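Polteo open lab day, quick notes before I forget it all

10/1/21

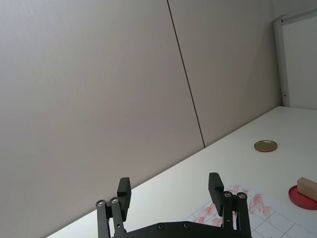 Went mostly for the planning software, since that's what we're stuck on at work. Polteo's demo stack is called Mimen and it's three layers: a perception piece that finds stuff on the table, a planner that picks a grasp and a path, and a small controller underneath that just follows. Nothing new there. What I wanted to see was how they pass doubt from one layer to the next, and they do pass it. The perception side hands over a pose plus a spread, and the planner is allowed to say no. Good test object for that is a flat round gold-colored lid on a glossy white table, low and shiny with a bright center, and the fingers start spread wide. Birdie Castellanos (planning lead, talks fast, I liked her) said lids like that are where most of their "no" answers come from. Height estimate goes soft on anything that thin and the planner won't commit to a descent it can't bound.

So what does it do when it says no. Asks for another view. Picks the next wrist pose by how much it expects the spread to shrink, capped at two extra looks, then hands off to a person. I asked why two and she said a third look hardly ever changed the answer on their logs. Would like to see those logs.

Second stop, controller bench. Brayden Dhillon had the loop timing up on a big screen. Planner sends waypoints at 30 Hz, controller fills in between. He killed the planner process on purpose with the arm mid-move and it slowed down and held. No jerk. Then restarted the planner and it picked up from where the arm was, not where it had thought the arm was. We do NOT do this at our place and I wrote it down in capitals.

Tooling was the part I didn't expect to care about. They have a replay viewer called Zacharias (didn't get the story on the name). You scrub through a run and see the wrist view, the pose guesses, and every plan that got thrown out with the reason next to it. Reasons are plain words, "finger would touch table", "approach too steep", that kind of thing. Someone behind me asked if the reasons are generated after the fact, they're not, the planner writes them as it goes. Costs a bit of speed. Birdie said they turned it off for a week in May and turned it right back on.

Calibration talk was 62 slides. Sixty two. Left at the break, sorry. The bit I caught was useful tho: they re-check wrist to gripper offset at the start of each shift with a short routine and refuse to run if it has drifted past their limit. The limit lives in the same config file as everything else, so you can diff it.

Gripes. Wifi was hopeless. The config format is their own thing and there is no converter yet. And the Drisholm simulator plugin they had on the schedule got pulled, "next time", which was half the reason I signed up. Asked if the sim uses the same planner build as the real arm and got a yes, mostly. Mostly is doing some work there.

Things to try Monday: let our planner refuse. Write reject reasons to the log. Start from measured state on restart, always. Ask Brayden for teh timing script, he said to just email.

Parking is behind the building, use the second entrance, first one is gated.

3 comments
2 shares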